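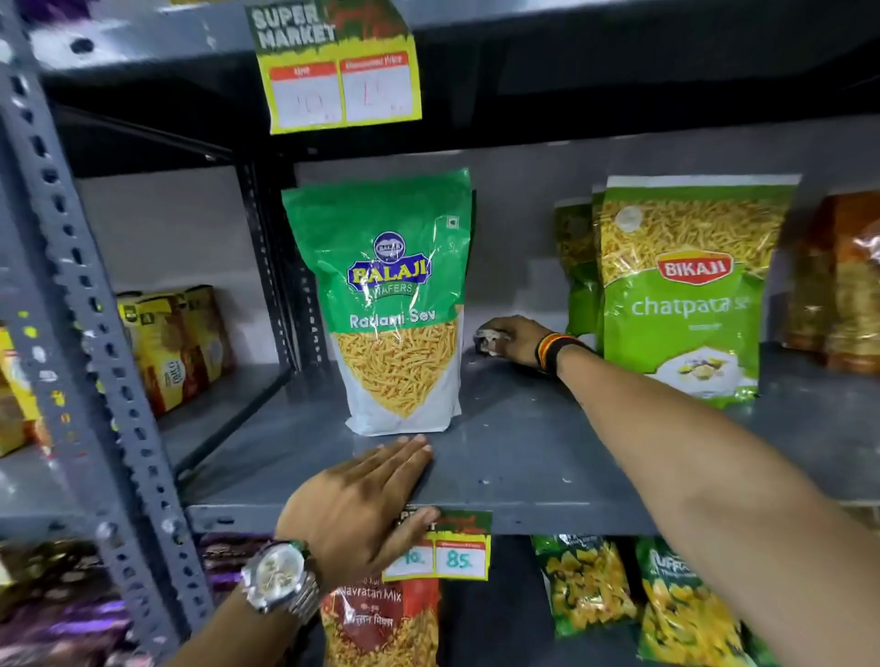
If you have been meaning to get your pantry in order since the holidays, you are in very good company, and I hope this little note gives you a nudge. Hala Nimri and I started shopping from a written list last June, after one too many evenings of finding a second jar of cumin behind the first, and it has changed how both of us cook. My own weakness has always been the bargain tag. You know the sort, green and yellow and cheerful, with one box for the MRP and another right beside it for the discount price, and before I know it I'm carrying home lentils I already have. So now I look through my cupboards first, write down what is running low, and only then put my coat on.

The other habit worth borrowing comes from Honeylyn Salazar over in Visosmont, who plans 14 dinners at a time and keeps the plan taped inside a cabinet door. She doesn't tie them to particular nights -- she just crosses one off when it's eaten, which suits a household where people come and go. Beans, rice and a pot of soup carry most of it, and there are always two meals that need nothing fresh at all, for the nights when everyone gets in late and grumpy.

If you'd like to try it with company, Ileana Stanciu is hosting a pantry evening at the Mahasneh reading room (the side door, please, as the front one sticks in the cold). Bring your list, a pencil and anything unopened you'd be glad to swap. Wissam Moussa has promised his lentil soup, and he tells me there will be plenty -- but do bring your own bowl!

Last updated: February 2024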